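Week 3 handout: notes from our visit to Takthorpe

Hi everyone! I promised to write up Friday's trip for the people who had a clash with lab hours, so these are my own notes, cleaned up a little. Fourteen of us went to the open day at Kaimal's Takthorpe site, and we spent most of the morning at the cell where they work on taking computers apart by robot. Please read this before the next class, as I'm going to lean on it quite a bit. 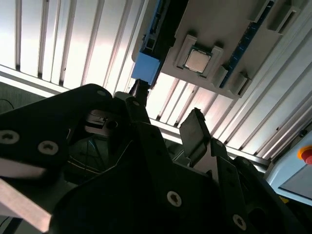
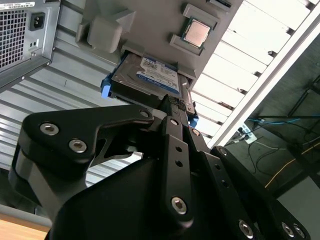

Anitha Murthy ran the demonstration and she was great about questions (we had a lot of them). The project is called Prorura, and the idea is easy to say: old office computers come in, and the parts worth keeping should come out whole. Shredding is quick and cheap, but then a perfectly good processor ends up as crumbs with everything else.

What I hadn't thought about enough is how different the parts are from each other as things to hold. A hard drive is a nice solid box, so you can close on it pretty firmly. A processor is thin and flat, and you really don't want to drag it sideways or touch the contacts. Anitha said her team spent far longer on the processor than on the drive, and most of that time went into the approach angle and how hard to squeeze.

She also talked about fixtures, and I want you to take this part seriously for your own projects! If the part always sits in a known spot, the robot has much less to work out. You pay for that in setup time, though, and every new part shape means another holder to design. Somebody asked why they don't just use cameras and skip the holders. Her answer was that they use both, and that two millimeters of error doesn't sound like much until you're trying to get a fingertip beside a latch.

We had a short argument on the bus back about whether this is really automation if a person still loads the cell. I say yes, but I'd love to hear the other side from whoever was sitting behind me and disagreeing so loudly.

For next class, please do these:

1. Pick one part from a desktop computer and write down where you would grip it, and where you wouldn't.
2. Sketch a holder for that part. Pencil is fine, I'm not grading the drawing.
3. Read the Tedholm chapter on compliance, up to the section on force limits.

If you took your own notes at the site, bring them along. I missed part of the talk on cycle times while I was hunting for the restroom, so I'd be glad to fill that in.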